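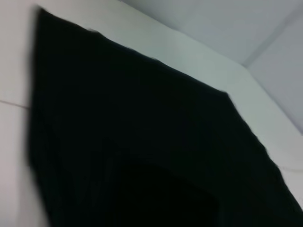
Birkett race cards, ticket 14, opened 2021-05-17

Hi again! So the past performance page for Ziltament is still showing his last start at 8 furlongs, and I was at Bristlow that afternoon, it was a mile and a sixteenth. His speed figure looks way too low because of it. I tried logging out and back in, then cleared the cache (twice), same thing. Famer, the filly who ran 3 races later, comes up fine on my end.

Update: the distance is fixed now, thanks! The figure hasn't moved though. Does that refresh overnight or do I need to reload the card?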